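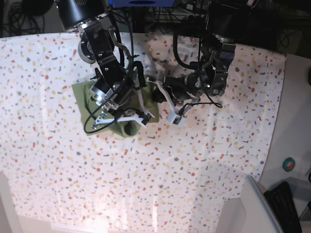

Week 7 - chores, part two. Last week was rigid stuff (cups, boxes, bolts) and today is cloth, where most of the nice results fall over. A mug has one shape. A cloth has as many as you like, and the robot has to work out which one it's looking at before it can do anything useful. Take the olive-green cloth under the right gripper: bunched in the middle, flatter at one corner, part of it hidden by the arm that's supposed to be handling it. Where are the other corners? You can guess. The planner has to guess too, and it also has a speckled, shiny table cover with creases of its own to deal with.

Terms, write these down, they will come up again
State estimation - where is the thing, what shape is it in. For cloth we never get the full answer.
Occlusion - something's in the way. Often the robot's own arm.
Bimanual - two arms on one job. Folding nearly always wants two, one to hold and one to move.
Regrasp - let go, pick up somewhere better. People do this constantly without noticing.

So can machines do household chores yet?
Short answer, some of them, slowly, with a person nearby. Vacuuming a flat floor, yes. Folding one known towel laid out flat, pretty much. Folding whatever comes out of the dryer, in any order, in your kitchen - no, I wouldn't pay for it.

The Clarkby exercise (Nandi Nel ran this in August, her numbers, used with permission)
Setup: two arms, one table, 48 cloths dropped in a heap one at a time. Task is flatten, then fold in half twice.
Result: 24 folded well enough to stack. Half. The rest mostly failed at flattening, not at the folding itself.
Slowest good fold took 275 seconds. Try it yourself with a dish towel and a watch.
Main failures: grabbed two layers insted of one; fingers closed on the table cover; pulled a corner that was really a fold. That last one is the interesting one, we'll come back to it.

Shop floor vs. home
Johannes Steyn's point from his guest talk - factories cheat, and they should. At Poirier the parts come in on a tray, same way up, same light all day. You change the room to suit the machine. Nobody wants to do that to their laundry room. Also the cost of a mistake is different, a stopped line costs real money but a badly folded towel is just a badly folded towel. So homes might put up with worse robots, if they were cheap. They aren't cheap.

Things to watch for in any demo video
Is it sped up? Check the corner for 4x or 10x.
Is someone steering it from off camera? Teleoperation is fine but it isn't autonomy.
Was the cloth already flat at the start?
How many tries before the one they show?

Reading for next time: Pavari handout sections 2 and 3, skip the math in 3 if you're short on time. Udunton group, your lab slot moved to Sunday, 2 pm - sorry, only one left.

Homework: pick one chore you do at home. List every regrasp. Then mark wich ones you did by feel, without looking. One page, handwritten is ok.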